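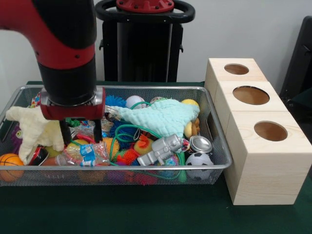
DUNDVILLE, January 28, 2026. Fulum today announced the general release of Willo, a bin-picking kit that lets a robot arm sort mixed, unfamiliar objects out of a single open tray. The kit is offered to research labs, technical colleges and small fulfillment operations, and orders are being accepted as of today.

Willo is sold as a complete station. Customers receive a two-finger gripper, a mounting plate, a camera with its bracket, a control computer, and a license for the Willo picking software. The arm itself may be bought through Fulum or supplied by the customer, provided that it appears on the company's list of supported models.

The product was designed for the kind of work that conventional pick-and-place cells avoid. In most industrial settings, parts reach the robot in known shapes and known positions. Returned goods, donated items and assorted small stock do not. A single tray may hold plush items, rigid plastic, bare metal and clear packaging, with one object lying across another and cords running through the pile. Willo plans each pick from the current state of the tray and plans again after every attempt, so that a shift in the pile does not require an operator to restart the cycle.

"Our customers do not have the luxury of tidy inputs," said Puspita Wibisono, director of product at Fulum. "They have a tray, and whatever was put in it that morning. We have spent a great deal of time on soft toys, spiked rubber balls, empty cans and clear bottles, and the settings that ship with the kit come out of that work."

Fulum develops and tests Willo at its Dundville facility. The reference layout consists of a shallow metal tray, a set of open-topped wooden boxes with round holes as drop targets, and an arm mounted within reach of both.

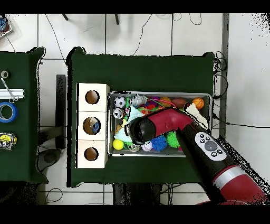 Drop targets can be assigned by object type, by size or by a rule written by the customer. An item that the software cannot place in any assigned group is left in the tray and recorded in the session log. Customers may use their own containers as targets. Any opening must be wide enough to admit the object and both gripper fingers, and the setup guide includes a table of minimum dimensions.

The release version of the software contains several changes requested by sites in the pilot program, which began last June and covered 13 locations. These include a slower approach speed near the rim of the tray, a separate grip force setting for plush and foam, and a snag check that stops the lift when a cord or string begins to pull neighboring items along with it. The snag check is on by default and may be turned off by an administrator.

Santoso, the regional distributor for Fulum, will handle installation and first-line support. A standard installation takes 2 days and includes operator training. Sites are asked to provide a level, rigid table, a grounded power outlet and a clear floor area on at least one side of the station. Santoso will also stock replacement fingertips, which are considered a wear item and are not covered under the warranty.

"Installation was the subject on which pilot sites gave us the most comments," said Wibisono. "The camera bracket has been redesigned, and calibration now runs from one menu. A person who has never worked with a robot arm should be able to follow the printed guide from beginning to end."

Pricing and Availability

The Willo kit, excluding the arm, is available to order immediately. The first production run is limited to 40 units, which will be allocated in the order in which deposits are received. The software license includes updates and remote support for the first year. Renewal after that period is priced at $988 per station per year. Accredited schools and colleges may apply for a reduced renewal rate through Santoso.

Sites that took part in the pilot program will receive the release version of the software at no charge. Hardware from the pilot remains supported, with the exception of the original camera bracket, which must be exchanged before the new calibration routine can be used.

On-site demonstrations may be arranged in Dundville by appointment. Visitors are welcome to bring their own items for a trial session, subject to the weight limit of the arm in use.

About Fulum

Fulum designs gripping hardware and picking software for laboratories, training programs and small warehouses. The company is based in Dundville, where it carries out design, testing and final assembly.

Media inquiries should be directed to the Fulum press office. Sales and installation inquiries should be directed to Santoso.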